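Givesmont 家用交流充电桩使用评测

本次评测的产品为 Givesmont 七千瓦壁挂式家用交流充电桩，由 Rirnix 负责上门勘测与安装。评测用车为本单位两辆纯电动轿车，日常用途为市内公务及短途城际往返。评测自十月开始，累计充电158次，总充电量及故障情况均由桩体后台导出，并与独立电表读数核对。

一、安装与验收

安装地点为地下车库固定车位，自配电箱至桩体的线缆采用桥架敷设。安装人员到场后首先核查表前开关容量，随后确定桩体高度与枪线走向，全部工序于当日完成。验收时测量接地电阻及漏电保护动作时间，结果均符合本单位的内部要求。

需要指出的是，标准安装套餐所含线缆长度有限，超出部分按米计费，本次安装为此另行支付566元。该项费用在订购页面上的提示位置较为靠后，建议用户在下单前与安装方书面确认线路走向及总价。

二、充电性能

在电网电压稳定的时段，桩体输出功率与标称值接近，夜间低谷时段表现最为平稳。电量由两成充至九成，两辆车所需时间略有差别，主要取决于车载充电机的功率上限。连续充电过程中，枪头及插座处温升正常，未触发降额保护。

车库内环境温度较低时，充电启动时间有所延长，握手过程大约需要90秒，随后即进入正常充电状态。评测期间共出现2次启动失败，后台均记录为通信超时，重新插枪后恢复。 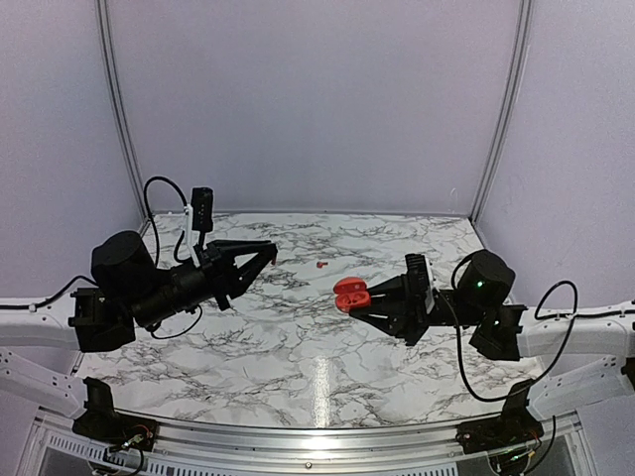
白色大理石纹台面与两侧机械臂

三、预约与计费功能

配套手机应用由 Aro 提供，支持预约充电、电价分段设置及用电量统计。预约功能执行准确，断网后桩体仍可按最后一次保存的时间表运行。电量统计与独立电表读数的偏差处于可接受范围，可用于内部费用分摊，但不宜作为对外结算依据。

应用的不足之处在于权限管理较为简单。主账号可添加其他使用人，但不能分别设定充电额度，也不能限制使用时段。对于多人共用车位的单位用户，该项功能有待补充。此外，月度报表仅可导出为图片格式，后续整理不便。

四、结构与耐用性

桩体外壳接缝平整，枪座锁扣力度适中。枪线在低温下略显偏硬，单手收纳较为吃力。与此前使用的 D'Amico 同功率产品相比，Givesmont 的枪线更长，适合充电口位于车尾的车型；D'Amico 则在指示灯可视性方面较好，远处即可辨认充电状态。两者的刷卡响应速度没有明显差别。

五、售后服务

评测期间曾就通信超时问题向 Givesmont 提交咨询，客服于次日答复，并通过远程方式推送新版固件。更新完成后，同类故障未再出现。安装质保由 Rirnix 承担，设备质保由制造商承担，两份凭证须分别保管。报修时如无法判断故障属于线路还是设备，应先联系安装方进行检测。

六、评测意见

该产品充电过程稳定，预约功能可靠，适合拥有固定车位、以夜间充电为主的家庭及小型单位选用。对账号分级管理有明确要求的用户，可待应用更新后再作考虑。车位距配电箱较远的，应将线缆增项费用一并纳入预算。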